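menach-tabletop
Perception and planning tools for a two-arm table

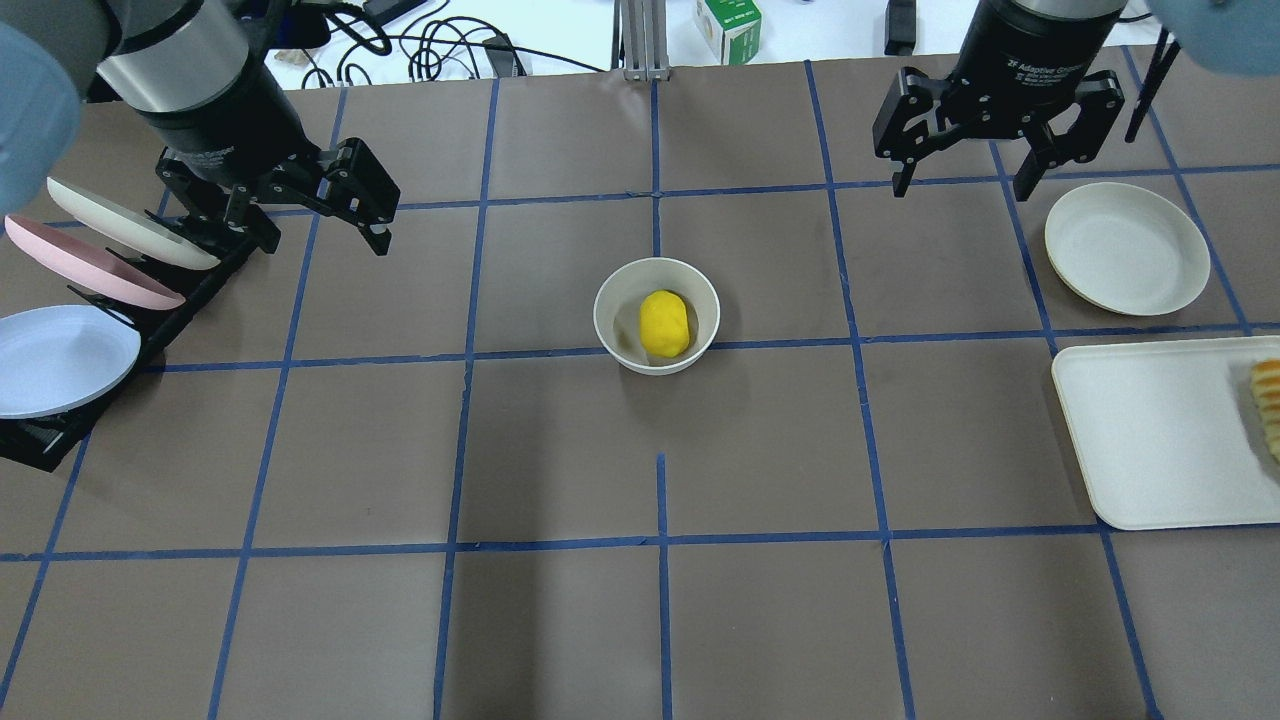 Menach started life as a single Python file called test2_final.py, and a fair amount of that file is still in here, wearing a nicer hat. It takes a view of a tabletop, works out which things on it can be picked up, decides which arm ought to do it, and hands a pair of joint trajectories to whatever controller you have. The controller is your problem. We have our own and it keeps us busy.

What's in the repo

perception/ Segmentation, pose fitting and the table-plane estimator.
planning/ Arm assignment, grasp ranking, collision checks.
bridge/ Talks to the Stendside controller over TCP. Please don't read the retry logic before lunch.
tools/ Calibration, log replay, and a viewer Jérémie Carré wrote over one long weekend and has been apologizing for ever since.
data/ 417 logged episodes, each with joint states, gripper widths and a one-line task note.

Install

Python 3.8, Ubuntu 20.04. Clone it, then:

pip install -r requirements.txt
python tools/check_setup.py

If check_setup prints "probably fine", that is the success message. There is a pull request open to change it. It has been open since October.

Calibrating

The blue tape grid is the reference for the table plane. The detector looks for tape crossings in the colour image, fits a plane through them and throws out anything that disagrees too strongly. It copes with wavy strips and missing segments. It does not cope with glare, so turn off the lamp you forgot about.

Set min_crossings in config/table.yaml to 12 or higher. Lower values will run happily and put your plane at a jaunty angle, and you'll find out when a gripper introduces itself to the table.

Planning

Arm assignment is a cost function with four terms, two of which Lesia Horobets can explain. Reach and wrist rotation dominate. A bowl near the middle of the table is the worst case, as both arms score nearly the same and the planner used to change its mind every cycle. There is now a hysteresis band (assign_margin) that makes it commit. Raise it if your arms look indecisive, lower it if they look stubborn.

Plates standing in a rack get their own grasp sampler, rim_grasp.py. The general sampler treats them as walls and plans politely around them.

Grasp candidates are capped at 50 per object. You can raise the cap. Your fan will let you know how that went.

Known issues

#109: Shallow white plates sometimes merge with a white tray beside them. Waqas Naqvi has a fix that works on his machine.
Yellow objects inside white bowls come back with the bowl's pose if depth is noisy. Use --split-contents.
Cables behind the work area get segmented as one large, ambitious object. Crop the region of interest.
Replay crashes on logs recorded before 06/06/2021, when we renamed the gripper fields. Run tools/migrate_logs.py first, on a copy.

Licence and contact

Code is MIT, data is CC BY 4.0. Tanko Ezeani looks after releases, and Ehsan Farooqui answers questions about the bridge, with a sigh. Open an issue and attach your config, including the part you're sure isn't relevant.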